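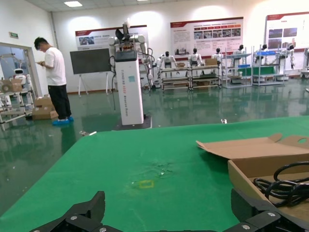 I have moved house 4 times and there is one box I have never unpacked. You probably have one too. Mine has "LEADS ETC" on the side in my sister's handwriting, and the "etc" is doing a lot of work. Every cable I've owned since I left home is in there, and on a wet Saturday in April I finally tipped the lot out on the kitchen floor and sat down next to it with a mug of tea.

I blame my dad, who kept everything. He had the flex off a kettle that died before I was born, and he'd hold it up and say "there's nothing wrong with that", and he was right, there wasn't, apart from the lack of a kettle.

So, the count. I got to 103 and that's only because I gave up on the earphones, which had formed a sort of nest. There were 29 phone chargers (I have had, I think, seven phones). There was a scart lead as thick as my thumb, a printer cable for a printer I remember hating, and a plug with a flat little end that fits nothing in this house or, I suspect, any other.

I rang Treasa McGrath, who runs the Saturday repair table at the Devwood library and has seen more boxes like mine than anyone should have to. I wanted permission to bin it all. I didn't get it! Treasa says most of what people bring her works perfectly well, and that copper is far too useful to put in the ground. She keeps the common ones to give away and sends the rest for recycling.

"People apologise when they hand it over," she told me. "As if I'm going to be cross with them."

Her rule is simple enough. If you can't name the thing it plugs into, and you don't own that thing, it goes. Keep one spare of anything you use every week. Wrap it loosely, going with the curl that's already in it, and for heaven's sake put a label on it before you put it away.

My friend Ultan Dunne takes the opposite view. He once drove across town to lend me a lead from 2000 or thereabouts so I could get some old holiday pictures off a camera, and he has been unbearable about it ever since – he brought it up at my birthday. I did get the pictures, though. There's my dad on the beach at Clindaria, squinting, trousers rolled up, holding somebody else's ice cream.

I took two carrier bags to Treasa the following week. The kettle flex is still in my kitchen drawer.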